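Visite de la source Ocampo, à Lurnow

Samedi ou dimanche, les portes ouvertes se ressemblent souvent, mais celle de Lurnow m'a bien plu. J'y suis allé dimanche, avec le car de 9 heures. La source est au fond de la Valley, comme disent les habitants, et il faut marcher 30 minutes depuis l'arrêt. Le chemin monte doucement entre les murs de pierre. Je conseille de bonnes chaussures.

Le groupe était limité à 12 visiteurs. Notre guide a commencé par le captage, une petite maison basse avec une porte en fer. L'eau vient d'une couche située à 305 mètres de profondeur et elle sort à la même température toute l'année. J'ai demandé combien de temps elle reste sous la terre. La guide a répondu que les géologues ne sont pas d'accord entre eux, et j'ai apprécié cette réponse.

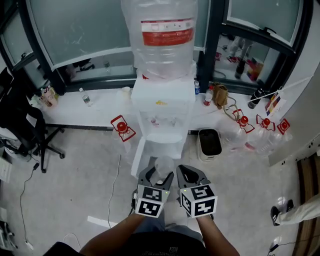
L'embouteillage occupe l'ancien bâtiment Polo, où l'on fabriquait autrefois de la limonade. Les jours ordinaires, 2 000 bonbonnes passent sur la ligne, mais le dimanche elle est arrêtée et nous avons pu marcher tout près. Le lavage prend la plus grande place, le remplissage est très court. Je ne savais pas que les bonbonnes consignées faisaient tant de voyages. Chez les clients, la bonbonne se pose à l'envers sur une fontaine blanche, avec deux petits robinets et un bac pour les gouttes, et on boit dans un gobelet transparent. Pour moi le goût est un peu salé à la fin, surtout si on la compare avec l'eau de la ville.

La boutique ferme à midi, il faut donc y passer avant la visite. Le parking est gratuit. Pour le retour, le car part de la place de l'église et non de l'arrêt du matin, ce que j'ai appris en courant.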